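Re: [field-flyers] Lost model, August fly-in

Jocelyn Evangelista wrote:
> Does anyone know how far these things really go when the link drops?
> My Sunereo glider went over the tree line on Monday evening and I've
> walked the whole north side of the Clindelano field twice. The last
> altitude I saw was 400 feet. Do I keep looking or give up?

Keep looking, Jocelyn! I lost my old Wurkesus quad off that same field and it took me 5 trips to find it, so please don't write yours off after two walks. Mine was sitting in a ditch on the far side of the Cifuentes road, around 2,000 feet from where I was standing, and I'd have sworn on anything you like that it went down behind the barn.

What fooled me was the wind. It was dead calm where I stood and blowing pretty well up top, and I kept searching where I'd last seen the thing (which is what everybody does, I think). A glider is going to carry a lot farther than my brick of a quad did, too. If yours was trimmed to fly level it may have just kept going until it met something.

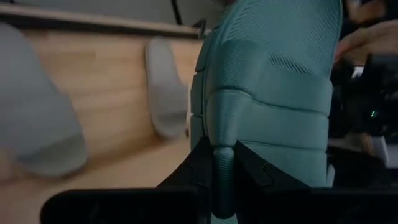 So, the search. Pull the log off your transmitter first, if it keeps one, and write down the last heading before you go back out. Then walk downwind from there in strips, and look up as much as down, especially along the creek. What color is the wing? If it's anything like a muted blue-green, that teal you see on padded mesh stuff, it'll melt right into the leaves by evening and you'd do better going out around noon. I put orange tape on the belly of everything I own now and it looks terrible and I don't care.

Also knock on the door at the farm past the gate. They're nice people and they had somebody's foamie on the porch last summer for weeks. Leave your number even if they haven't seen it.

Do you have a beeper on board, or was that still on the to-do list? The battery in mine lasted one night and that was plenty. I can come out Saturday morning if you want a second pair of eyes, just tell me what time.

Filed under: Lost & Found, Sailplanes

Recent threads
Clindelano gate code, again
Which glue for EPP foam?
WTB: Sunereo tail section
Failsafe settings for beginners
Cifuentes road parking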